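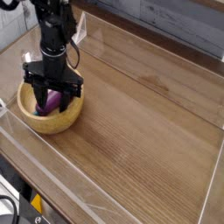 Does the new grasp scorer in Prorno make the planner pick better grasps? On my logs it mostly makes the planner more confident in the same grasps it picked before.

I replayed 1,458 recorded attempts through both versions, with the same point clouds and the same seeds. The top candidate changed in 49 of them. The score on that candidate went up nearly everywhere, and that's what the plot in the release notes shows. A higher score from a new scorer tells me very little unless somebody ties it to whether the grasp held.

Garnet Landry wrote:
> We ran 300 trials on Nurnimby in September and the new
> scorer was clearly ahead. Bowls were the hard case for the
> old one, because the rim confused the collision check. I'd
> like to make it the default in the next release and drop
> the old code path.

Ahead on what? If the collision check was fixed in the same branch, I'd want to see the old scorer with that fix applied before giving the new one any credit. Kendra asked for this already and I don't see a reply in the archive.

I'm also against dropping the old path. The new one adds 29 ms per query here, and Ivars calls it inside the replanning loop — he will notice.

Could you post the config and the raw outcomes, including the aborted runs? Please leave the default alone until then. My replay script is in the tools branch, under replay_scores. It needs the older message definitions to build.

Lucie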